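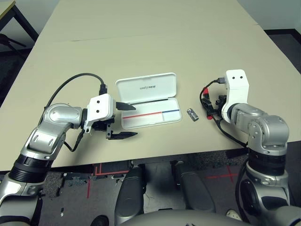
Kamonchanok Phromma nos escribió que había leído el resumen del método y que no entendía una cosa: si el robot aprende de demostraciones, ¿por qué falla cuando la pila está girada? Su pregunta abre esta página, porque la recibimos con frecuencia.

Mar 4, 2020
Por Sơn Mạch

¿Por qué importa la orientación de la pila?
La política Jedeo predice primero el punto de agarre y después el ángulo de la pinza. Si la pila está en diagonal respecto al estuche, un error pequeño en el ángulo se hace grande en el momento de insertar.

¿Con cuántas demostraciones se entrenó?
Con 3685, grabadas por 14 operadores. No hemos usado simulación en esta versión.

¿Trabajan los dos brazos al mismo tiempo?
En el método, sí. Un brazo sujeta el estuche y el otro lleva la pila. Los dos comparten la misma red, y esto nos dio mejor resultado que entrenarlos por separado.

¿Qué pasa si el agarre falla?
El sistema permite dos reintentos. Después del segundo, el ensayo se cuenta como fallo, también si la pila quedó muy cerca de su lugar.

¿Se publicarán los datos?
Esperamos hacerlo en septiembre. Todavía debemos revisar las etiquetas de tres tareas.

Artículos relacionados
Luretier: agarre de objetos cilíndricos
Clamgate, notas de la versión 2
Cómo medimos el error de ángulo en Luangrath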